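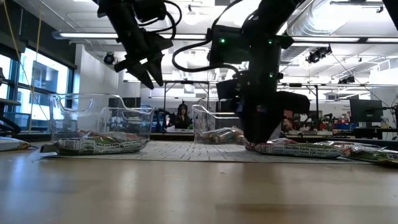

Snack Table at the Flostdale Reading Room

The snack table has been part of the Flostdale Reading Room since we moved to the Rosenthal building. It sits along the wall by the coat hooks and gets restocked on Monday mornings. This page is for people who help with the table, and for anyone who has asked how we sort the donated snacks.

Most of what we put out comes in mixed boxes. Bags and bars arrive together and have to be separated before they go on the shelf. We used to do this on the floor of the back hall, which was hard on everyone's knees. Now it is done at the long wooden table.

The mat
A thin gray woven mat goes down the middle of the table first. The tabletop has a glossy finish and the bins slide on it. Hạnh Giáp bought the mat in January. It rolls up and is stored behind the door.

The bins
Clear plastic, with cut-out handles. We had cardboard trays before and people kept digging to the bottom to see what was there. With these you can tell from a few feet away when one is getting low. Wash them by hand only – the dishwasher clouded the first pair.

Bars
Snack bars get their own bin. They are small and disappear under the bags if the two are mixed. Put the older ones on top.

Bags
Bags are laid flat on the table before they are binned. Check the date and the seal, then look at the panel on the back. We keep the lighter snacks together, and a bag marked 100 calories goes with those. Anything with a split seam goes in the trash.

Labels
Please leave the nutrition panel facing out where you can. Several of our regulars read the ingredients carefully, and Ingrid Van Dusen has asked that anything containing nuts be kept on the top shelf, away from the children's corner.

The shelf
Three levels, built by Roscoe Abernathy from leftover boards. Bars at the bottom, bags in the middle, nut products on top. It holds two bins to a level with a little room to spare.

The count sheet
Imani Dvorak keeps the sheet on the clipboard by the light switch. Last year we gave out 632 bars and around 500 bags. So far this year the bars stand at 368. Write down what you put out, with your initials. Leave the last column blank.

Donations
Unopened and in date, please. Drop them at the front desk during open hours and mark the box "snack table." We can't take homemade food or anything that needs a refrigerator. Boxes of 16 or more bars are the easiest for us to store.

Questions about the table go to Tiburcio Tovar at the front desk.

Page updated May 25, 2020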